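# What is a file extension?

Every file on a computer has a name. Look closely at the end of the name and you will often find a dot with a few letters after it, like this:

- `holiday.jpg`
- `spelling-list.txt`
- `drum-song.mp3`

The part after the last dot is called the **file extension**. It is usually three or four letters long, and it tells the computer what sort of file it has been given.

## Why does a computer need to be told?

Inside a computer, all files are made of numbers. A photo is a long row of numbers. A song is a long row of numbers too. So is your story about a dragon.

The computer needs to know how to read those numbers. Should it turn them into coloured dots on the screen, or into sound, or into letters? The extension is a quick label that helps it choose.

Think of tins in a cupboard. If the labels fall off, the soup and the peaches look the same. They are still soup and peaches inside, but you won't know which tin to open for tea.

## Some extensions you might meet

**.txt** is plain text. It has letters, numbers and spaces, but no pictures and no fancy lettering. Almost any computer can open it.

**.docx** is a document from a word processor. It can have headings, colours, tables and pictures.

**.jpg** and **.png** are both pictures. A .jpg is good for photos. A .png is good for drawings, and it can have see-through parts.

**.mp3** is sound, such as a song or a recorded story.

**.mp4** is nearly always a video.

**.pdf** is a page that should look the same on every screen and when it is printed. School letters are often sent this way.

**.zip** is a bundle. Lots of files can be squashed together into one .zip file, so they are easier to send. You have to unzip it to get them all out again.
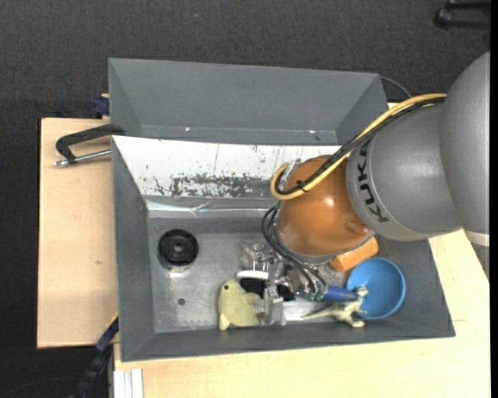
**Plamden Junior Computing Club -- Help Sheets**

## What happens when you double-click?

When you double-click a file, the computer looks at the extension. Then it checks a list it keeps. The list says things like "open .txt files with the text program" and "open .mp3 files with the music player". This is called a **file association**. Two things are joined together: a kind of file and a program.

You can change the list. Nhung Châu in our club has two drawing programs on her computer. Her .png files used to open in the first one, but she likes the second one better, so she changed it. On most computers you do it like this:

1. Click on the file with the right mouse button.
2. Choose **Open with**.
3. Pick the program you want.
4. If you want it to happen every time, tick the box that says *Always*.

The words may be a bit different on your computer. Ask a grown-up before you change things on a computer that you share.

## What if I change the letters?

Ama Osei asked this in September. She wanted to know if she could turn a picture into a song by changing `cat.jpg` to `cat.mp3`.

You can change the name, but the numbers inside stay just the same. The music player will try to read them as a song, and then it will probably show an error message. Change the name back to `cat.jpg` and the picture will open again.

To really change one kind of file into another, you need a program that can **convert** it. That program reads the old file and writes a new one. Many drawing programs can do this. Look for **Save as** or **Export** in the menu.

## I can't see any extensions!

Some computers hide them to keep the names short. The extension is still there.

On a Windows computer, open a folder, find the **View** menu and look for **File name extensions**. Switch it on and the letters will appear. On a Mac, the setting is in **Finder**, under **Settings** and then **Advanced**.

## Staying safe

Some files are programs. On Windows, many of them end in **.exe**. A program can do things to your computer as soon as you open it, so be careful with these.

Watch out for names with two dots, such as `funny-cat.jpg.exe`. Only the last part counts. If the extensions are hidden, it will look like `funny-cat.jpg` and you might think it is a photo.

If someone sends you a file you weren't expecting, don't open it -- show it to an adult first. This goes for files from friends as well.

## Words to remember

**File:** something saved on a computer, with a name.

**Extension:** the letters after the last dot in the name.

**File association:** the link between a kind of file and the program that opens it.

**Convert:** to make a new file of a different kind from an old one.

## Try it yourself

Make a new text file and type your name in it. Save it as `me.txt`. Then open a word processor, type your name again and save it as `me.docx`. Now find out how big each file is (right-click and choose **Properties**, or **Get Info** on a Mac).

Toàn Triệu tried this and his .docx file was much bigger, with the same name typed in both. The extra space is used for things like the page size and the style of the letters. Write down your two sizes and bring them to the next club.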